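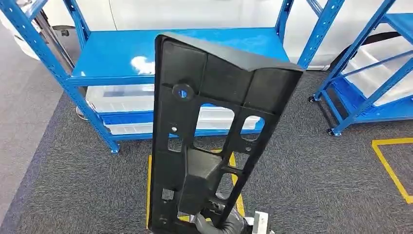 Community > Out and About > Visit Reports

Open day at the Skorgate moulding works, May 27, 2023

The Skorgate works opens its doors once a year, and this was the first time I had managed to get a spot. There were 14 of us in the morning group. We signed in at the side entrance off Probert Road, were handed safety glasses and earplugs, and waited in the lunchroom until our guide was ready. Tea and biscuits were provided.

Our guide was Bernadette Vidal, who has worked in the finishing area for years and knows the place well. She started with the raw plastic. It arrives as small black pellets in sacks and is dried before it goes near a press. The largest press is rated at 600 tonnes and is called the Bultik, after the firm that supplied it. We watched it from behind a painted line. A full cycle takes 78 seconds, most of it cooling time. 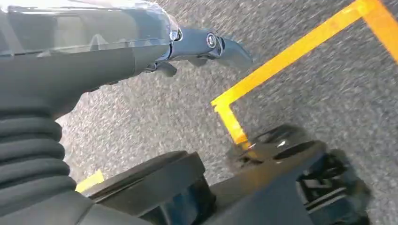 The noise was less than I expected, and I took my earplugs out after the first stop. Bernadette explained that the works makes parts for inside vehicles, mostly ones the driver never looks at. They go behind the trim and hold other things in place. The order going through at the time of our visit was 393 pieces for a customer called Bravov.

From the presses we moved to the area where finished parts are kept and looked over. There is grey carpet on the floor here and it is a good deal brighter.
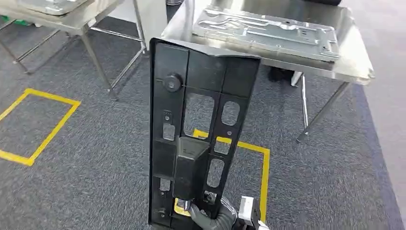 Ribs were the subject of the next talk, and it was the part of the day I liked best. A thick slab of plastic is heavy and shrinks unevenly as it cools, so the designer keeps the walls thin and gets the stiffness from ribs on the back. The tall black panel has them in a grid, with a thicker lip down both long sides and a good-sized opening through the middle section. I had always assumed holes like that were only for wires. Bernadette said they can also save material and weight.

She then passed around some rejects. One had a short corner where the plastic had not filled the mould, and another had a sink mark I could feel with my thumb but could hardly see. Both would be ground up.

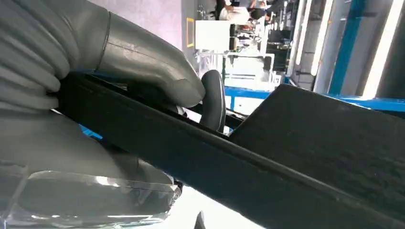 Questions ran over time. Someone asked about colour and was told that almost everything made there is black. Another visitor asked about apprenticeships, and there is an intake in July with forms at the front office.

Parking is limited, so go early. Closed shoes are required and they do check. The tour involves a lot of standing, but there are chairs in the lunchroom at either end.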